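3.2 Ce que coûte un diagnostic

La littérature sur l'entretien automobile suppose volontiers un conducteur rationnel, qui compare les devis et change son filtre d'habitacle à l'échéance. Nos données décrivent un autre animal. Sur les 3 039 factures recueillies auprès des ateliers du réseau Endden, la ligne « diagnostic » est celle que les clients contestent le plus, et celle dont les garagistes parlent le moins volontiers. Boiko, dans son étude sur les ateliers de Lostholm, notait déjà que l'on paie sans broncher une pièce que l'on peut tenir dans la main, mais fort mal une heure passée à écouter un moteur.

Nous avons retenu 300 factures portant sur un même motif, le ralenti instable à froid. Le remède le plus fréquent est le remplacement des bougies, suivi de celui d'une bobine d'allumage. Vient ensuite une catégorie que les ateliers intitulent « divers » — avec une constance qui force l'admiration. 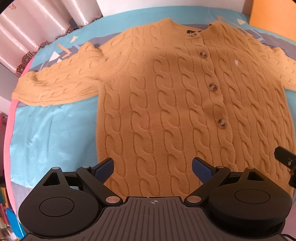 Figure 4. Cardigan en maille torsadée, posé à plat sur un lit.

La catégorie « divers » mérite qu'on s'y arrête. Elle regroupe le nettoyage du corps de papillon, la recherche de prises d'air et, dans 12 cas, une intervention dont ni le client ni l'atelier n'a su nous préciser la nature. La facture, elle, était parfaitement précise. Le montant le plus élevé de cette série atteint 600 euros, main-d'œuvre comprise, pour un véhicule revenu à l'atelier le mois suivant avec le même symptôme.

On se gardera d'y voir de la mauvaise foi. Les ateliers franchisés suivent la grille Jaltisano, qui impose un forfait dès l'ouverture du capot; les indépendants facturent au temps passé et oublient parfois de regarder l'heure. Les deux méthodes produisent des écarts comparables, ce qui n'a rassuré aucun des responsables interrogés. La section suivante reprend ces factures en isolant le prix des pièces.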